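Sorting tables set out for Nisard produce course

6/24/24

The Nisard food room has started its summer course on sorting and storing fresh produce. The course has 22 places and runs in 2 groups, one in the morning and one after lunch. All places are taken. A further intake will open in September.

Course leader Vasylyna Mykhailiuk has rewritten the first unit. Last year it began with a talk on storage temperatures. It now begins at the table, with mixed fruit and vegetables to be separated by type, then by size, then by how firmly each can be held without bruising. The storage talk has moved to the second unit.

Produce is bought whole and unwrapped from Kuzmenko, a wholesaler on the Plorkance road. Small items are preferred for the first unit. Dried fruit is included alongside fresh, as the two need different handling and should not share a container for long. Leafy vegetables are kept apart from the fruit and dealt with last.

Shallow cardboard trays are used in place of deep boxes. A low rim stops round fruit from rolling off and leaves the contents in reach from any side. Soft fruit is laid in a single layer. Peeled pieces go in a tray only for short exercises and are not returned to store.

Cloths are left on the tables during sorting. Mykhailiuk said a bare top lets mandarins and tomatoes roll, and that a cloth is quicker to change than a table is to scrub. Cloths are washed after each group.

Mandarins, dried dates and a jujube on the blue plaid cloth, with more mandarins and white peeled pieces in the tray at the left and bok choy towards the back.

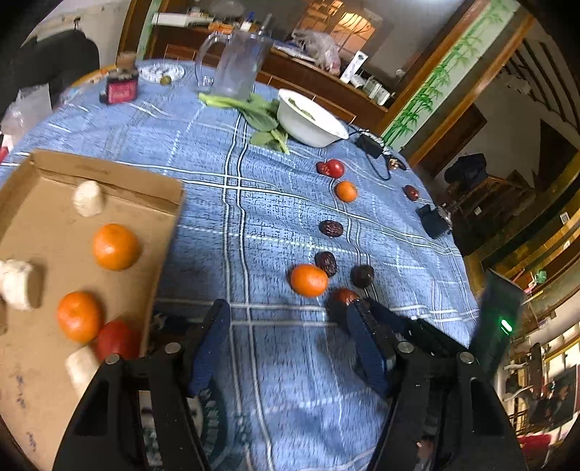 Fees and booking

The fee is 435 for the full course or 200 for the first unit alone, materials included. Names for the September intake can be left at the Benura desk on the ground floor. Aprons are supplied. Knives are not needed until the third unit.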